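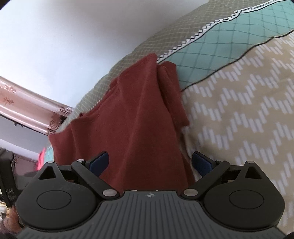 Does it matter if you fold T-shirts on the bed instead of on a table?
The bed works fine as long as you flatten each shirt on the spread first and keep the finished pile off to one side.

0 shares
2 comments

To: Susstead household list
Date: Thu 2 November
Subject: Re: folding on a soft surface

I'm answering the message from Hakim, quoted below, and adding what has worked here since June.

> I do the wash for five people and the only flat surface I have
> that's big enough is the bed in the back room. Everything I fold
> there comes out crooked. The knits are the worst. I pull one edge
> straight and the other edge slides. By the time I get to the
> bottom of the basket the first pile has tipped over. Is it the
> bed, or am I doing it in the wrong order? I can't fit a folding
> table in there, so please don't suggest one.
>
> Hakim

I think it's a bit of both. A mattress gives when you lean on it, so a fold that looks straight while your hand is on it moves when you let go. I stopped leaning. I stand at the foot of the bed, lay the shirt face down with the neck away from me, and smooth it from the middle out to the sides with flat hands. Then both sleeves go in, then the sides, then the bottom edge comes up to the neck. For a thick knit I fold it up once more. Thin ones I leave at that.

If your bedspread has stripes or bands in it, use them. I line the side seam up with the edge of a band and it saves a lot of tugging. Ours is an old Floreck spread with a woven border and I use the border the same way. A plain one gives you nothing to go by, but you can lay a bath towel down and use its edge. The towel also stops things sliding if the spread is slippery.

For the order, I sort before I fold anything. Towels first, since they make a steady base, then pants, then shirts, then the small stuff. I don't stack shirts more than six or so high on a mattress. When the pile gets to that point I move it to the dresser and start over. A load takes me almost 20 minutes this way. It was more like 30 when I folded things as they came out of the basket.

Dark reds and anything fuzzy I keep in their own pile until the end. They leave lint on the light things, and if the bedspread is pale you'll see it there too. Wostico asked last month about lint rollers. I just shake the spread out of the window afterward and that gets most of it.

If a shirt has been sitting in a heap and the creases have set, I don't try to fold them out. I put it back in the dryer with a damp washcloth for 5 minutes and then fold it while it's warm.

One thing I haven't solved is fitted sheets on a bed. I still do those standing up, with the corners over my hands, and they come out lumpy. If anyone has a way that works without a table, please post it.

Jin-sol Wang

Reply to list | 2 replies in this thread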